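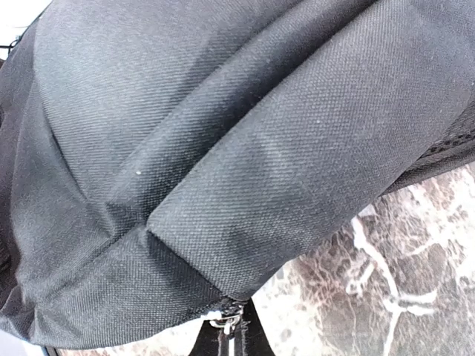
Rellholm Bags -- README

What this is

Notes and close-up photos of fabric bags in everyday use: backpacks, soft cases, whatever has a zipper and a lining. 2,446 photos in all, of which 1,702 carry wear notes. The rest carry nothing, and I would not guess at them.

The set started as an argument with the Fanik care guide, which sorts bags into "good", "fair" and "worn" and leaves it there. I have never seen two people agree on "fair". One sees lint and says worn. Another sees a rubbed seam and says it's only lint.

What the notes cover

surface: lint, dust, powdery haze, scuffs
seams: puckered, tucked, rubbed
zipper: pull visible, track visible, neither
opening: closed, partly open, can't tell

"Can't tell" is used a lot. It should be used more. Dark fabric is hard to read up close, and a fold in shadow looks much like a gap.

Color

Don't trust it. The same charcoal cloth can come out gray under one lamp and plain black under another. The color field was filled in from the photo alone, so treat it as a record of the photo. If you want to sort bags by color, this is the wrong set.

Scuffs and lint

Lint lifts off and a scuff doesn't, but a photo can't be brushed. Pale specks go down as lint or debris. A pale streak along a seam, where the dark surface has rubbed away, goes down as a scuff. Haze is its own value, and I'm not sure it deserves to be.

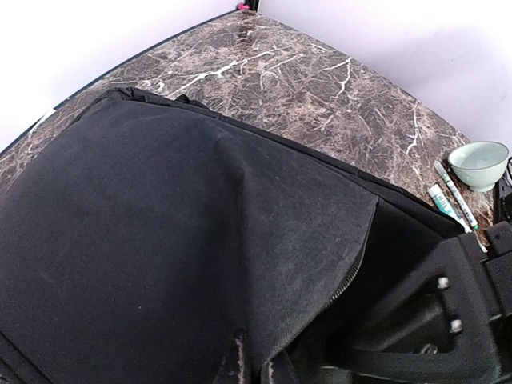

Sezer wrote back after the first release that a scuff on a seam means very little without knowing how old the bag is, and that the wear notes should be dropped until somebody asks the owners. Fair point on the age. I kept the notes anyway -- they say where the rubbing is and make no claim about how long it took.

Known problems

- 600 of the noted photos were checked a second time. The others had one pass.
- Version 9 of the notes merged "crease" and "fold". Older files still have both.
- Strap wear is barely covered.
- The Rivholm folder uses its own spelling for zipper parts. Not fixed yet.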